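January 2025

Up before six again. The boiler was off when I came down, so I made coffee in my coat and did the accounts at the kitchen table until it got light. The insurance for the year came to 1260, more than I had put aside for it. I moved 435 over from the holiday money and that covers the gap. We were not going far this year anyway.

Karlijn Baert called at nine about the choir. The spring concert will be in the hall at Cledport after all, and she wants the altos to learn the second piece by the end of the month. I told her I could do it if she sent me the recording. I can read the notes but I am slow, and it sticks better if I hear it a few times while I am doing the dishes.

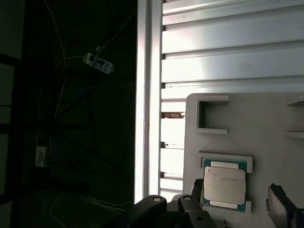 After that I walked to the post office and back along the river. The path is still bad past the footbridge, with mud over the tops of my shoes in one place. Two men were cutting up the willow that came down in the storm. I asked if I could have a few of the smaller logs and they said to come back with a car. I will try tomorrow, if the rain stays off.

Lunch was the rest of the lentil soup with an egg in it. I read forty pages of the library book, the one about the lighthouse families, and renewed it online. It is due again in three weeks. The chapter on winter supplies was the best so far - they had to order flour and lamp oil in August and hope the boat could land.

In the afternoon I finally wrote to the Jodent people about the dining chairs. They want 70 a chair to redo the seats, and we have six of them. I asked whether they would do the two worst ones now and the rest later. No answer yet. 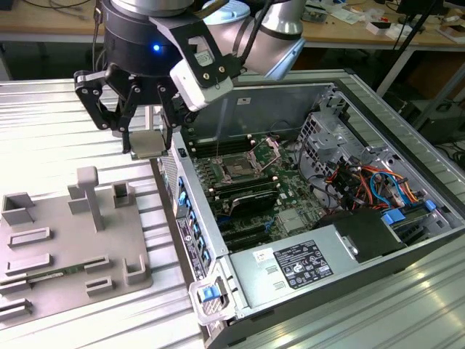 Evening

Choir recording arrived. I played it three times. The alto line sits low for most of the second page and then jumps up where the sopranos stop, and I missed the jump every time. I wrote the counting in pencil over the top.

Supper was potatoes, leeks and the last of the ham. I called my sister while it was in the oven. Her knee is better and she has gone back to swimming, though only in the mornings when it is quiet. She asked if I had decided about the garden. I said I would dig out the bed by the fence and put in currants, and leave the rest as it is.

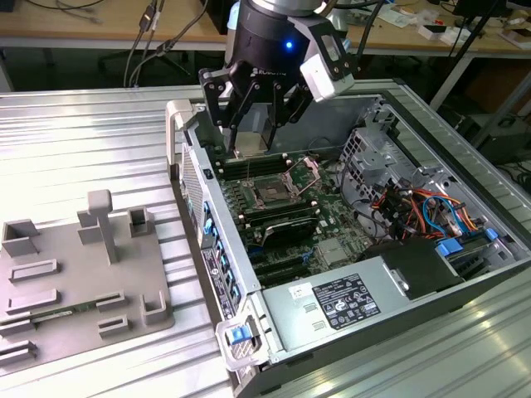 She thinks I should put in a pear tree as well. I looked at the Gilance catalog afterward and the pears they list all need more sun than that corner gets, so it will be currants. I marked two kinds, one red and one black, and left the order form on the hall table with the choir music.

Rain started again at ten. Brought the log basket in from the porch and went up.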